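Ninus notebook, household handling, Utmont site
December
Entry by Barnabás Hajdu. Read and initialled by Asuka Uchida.

Subject: Working rules for hand-held gripper sessions in furnished rooms, revision 5

1. Purpose of this entry

The previous revision was written for the bench and was carried over to bedrooms without much thought. It assumes a fixed table height, a fixed lamp and an operator who stands in one place. None of these applies when the task is folding and stacking clothes on a bed. This entry records the rules as they will be followed at Utmont until the Grirkau office issues a common text.

2. Before the session

2.1 The operator reads the number on the label of each gripper and writes it on the session sheet. The number is to be read from the device itself and never copied from the sheet of the day before. Asuka found two sheets last month on which the entry had plainly been carried forward.

2.2 The fingers are inspected for play at the mount. A finger that can be moved sideways by hand is to be refitted before work starts. The screws on the housing are checked with the driver kept in the Oláh case, which must be returned to the case.

2.3 Both triggers are pressed fully and released 5 times. If either sticks, the pair is withdrawn. A single gripper is not to be swapped out of a pair, as the two are calibrated together and the record becomes difficult to use afterwards.

2.4 Sleeves are to be kept clear of the trigger. Long fingernails are permitted provided the operator can close the trigger completely without changing grip. This was asked twice and is written down so that it need not be asked again.

3. The room

3.1 The room is left as its occupant keeps it. Bedding, mats and furniture are not to be replaced with plain ones for our convenience. Patterned covers are acceptable and no separate approval is needed for them.

3.2 Letters, family photographs, medicine and screens are put away by the occupant or with the occupant's agreement. Staff do not open drawers or cupboards.

3.3 Fans are switched off at the start. Light fabric moves in a draught and the operator tends to follow it.

3.4 Window light is allowed. The position of the curtain or blind is noted on the sheet and is not changed until the session has ended.

The rules in this part were read against a bedroom set up for the folding task, with a woven mat over a patchwork bedspread and the clothes in stacks at the left end of the mat. Rule 3.3 needs a further line for fans mounted on the wall, whose switch may be out of reach. Rule 4.2 gave rise to more discussion and has been reworded below.

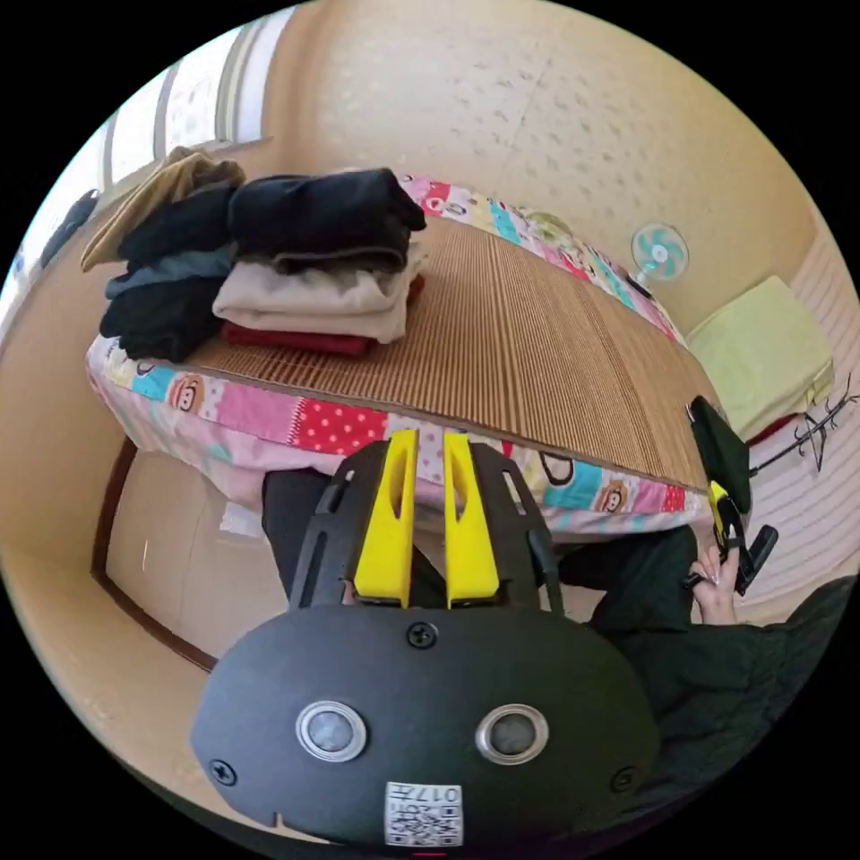 4. During the session

4.1 The operator begins with both grippers raised and open, pauses, and then approaches the clothes. Talking is kept to a minimum.

4.2 A garment is to be taken by an edge or a fold. Where dark garments lie one upon another and the edge cannot be found by eye, the operator may lift the upper one slightly to find it. The former wording prohibited this and led to a great many abandoned attempts.

4.3 A dropped garment is picked up and the task is continued. The drop is marked on the sheet. Attempts are not to be deleted because they look untidy.

4.4 The operator rests after 100 attempts or on request, whichever comes first. A supervisor may not refuse a request.

5. After the session

Clothes are returned to where the occupant had them. Finger surfaces are wiped with a dry cloth. The sheet is signed by the operator and by one other person.

6. State of the record

The folding set holds 2,120 attempts, of which 1,208 have a complete sheet. The remainder are to be kept apart until the missing entries have been checked. Asuka is of the view that sheets with only the second signature missing could be admitted. I do not agree, and the matter has been referred to Grirkau.

7. Open points

Wording for wall fans (BH).
Larger print for the label number on the session sheet (AU).
Whether 4.4 should apply to each hand separately. Not settled.
Spare driver for the Oláh case, requested again.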